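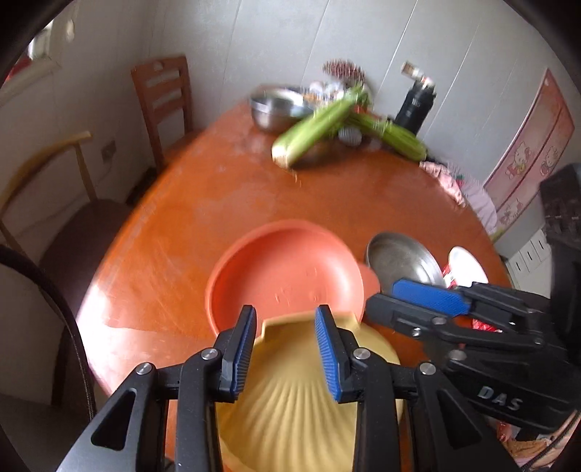 Kitchen & Table > Opinion > Everyday Things

In Praise of the Plastic Basin

3 min read

I own one good mixing bowl, stainless steel, a wedding present from Emilian Buzatu, and I love it. But if you made me pick a single thing to keep from my kitchen, I'd hand you the steel bowl and run off with the plastic basin. The cheap one! The yellow one, with ridges fanning out like a scallop shell, the kind stacked in a wobbly tower outside every hardware shop I've ever lived near.

My mother-in-law, Meenakshi Venkataraman, has never had fewer than three going at once. One for washing greens, one for peelings, one that wanders. She does all of it at the dining table, sitting down, and it took me years to see how right she is. Why do we insist on standing at a counter to shell peas? Sit! Pull the corn over, put a basin in front of you and another beside it, and let the husks fall where they fall. The table is the best work surface in most homes and we save it for plates and mail.

I know what the design people say. Cameron McKinnon wrote a whole column on matching prep sets last March (nesting, lidded, gray) and I read it with real interest, because I like Cameron and I like a lid. The Stendbridge set he recommends has 2 bowls and a colander, and they fit inside each other beautifully. But they only fit if they all go back, in order, clean, and my kitchen is never in that state at six in the evening. A basin asks nothing. You can hang it on a nail or fill it with eggs for the walk from the fridge.

Then there's color, and here I get a bit carried away. A yellow basin next to an orange-red one on a shiny wooden table is a cheerful sight before there's any food involved. Green corn looks greener beside it. Steel is handsome, sure, but it mostly reflects the ceiling.

The strongest argument on the other side is wear. Plastic scratches, it holds on to turmeric, and I won't put anything straight off the stove in mine. Fair enough. Hot things go in the steel bowl, and when a basin gets too scuffed for food it moves down to socks, and after that to the garden, where my oldest is now full of mint.

Muthu Kamath, who lives upstairs from us, thinks a table covered in bowls, wrappers and a thermos looks like a house that's given up. I think it looks like a house where dinner is on the way, and I'd much sooner be invited to that one. Clear a corner for the plates when the plates are needed. Until then, bring out the basins, and if you have only one, get a second in some other loud color.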